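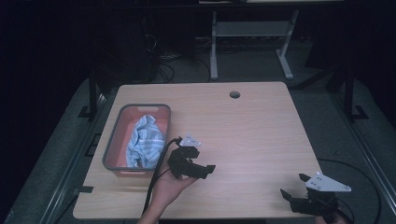
Please tell me the starch recipes made it in, wrote Brigitta Eberhard after the first release, and if they did, can we search them by fabric?

Yes to both! Starch now has its own file, and every entry in the collection has a fabric column.

Jenden Washday Notes
README, version 2
Last updated February 5, 2020

What's in it

Typed-up washing, starching, bluing and stain advice from 31 handwritten household notebooks. Most of them are kitchen notebooks, so the good stuff is squeezed in between jam and scones, and one page explains how to get beetroot out of a tablecloth right beside the recipe for pickled beetroot. The writers disagree with each other all the time, which makes it a lovely thing to read even if you never plan to sort or search any of it.

Files

notes.csv: one row per piece of advice
starch.csv: same layout, starch and stiffening only
notebooks.csv: one row per notebook, with language and condition
words.txt: old terms and what we think they mean

Columns in notes.csv and starch.csv

notebook: short code, matches notebooks.csv
page: as numbered by the writer, or by us in square brackets
text: the advice as written, spelling and all
plain: the same advice in modern English
fabric: cotton, linen, wool, silk, mixed, unstated
problem: grease, ink, fruit, rust, fading, colour run, general
doubt: yes or blank

The doubt column means the typist couldn't read at least one word. Please check it before quoting anything with a quantity in it. A teaspoon and a tablespoon look terribly alike in faded pencil, and we've changed our minds on several already.

How the typing was done

Two people typed each page separately, then compared. Where they couldn't agree, Yogesh Pandey made the final call and marked the row. Icelandic pages were put into English by Grímur Hafstein, who also wrote most of words.txt. Crossed-out lines are kept, with the word STRUCK in front, and they're often the best bits: "STRUCK vinegar. Never again on the green curtains."

What changed in version 2

- Starch moved to its own file
- "Check" and "gingham" are no longer merged, as the writers clearly meant different things
- The Kurkholm notebook is in at last, all 60 pages of it
- Fixed a batch of rows where the fabric had slipped down one line (thank you, Valeriano Olmedo)

Known gaps

Wool is thin. Silk is thinner. Hardly anyone wrote down how they did the ordinary weekly wash, so you'll find 25 entries on ink and very little on plain soap and water. Dates are missing from most notebooks and we haven't guessed at them.

A word of care

Some of the old methods call for things you shouldn't have near your skin or your sink, including oxalic acid and petrol. Read them as history.

Using and adding

Free to use, share and reprint with a credit to Jenden Washday Notes. If you have a notebook of your own, we'd love to see it! Send clear photos of the pages, plus the cover. The next round of typing starts in April, and pages in any language are welcome.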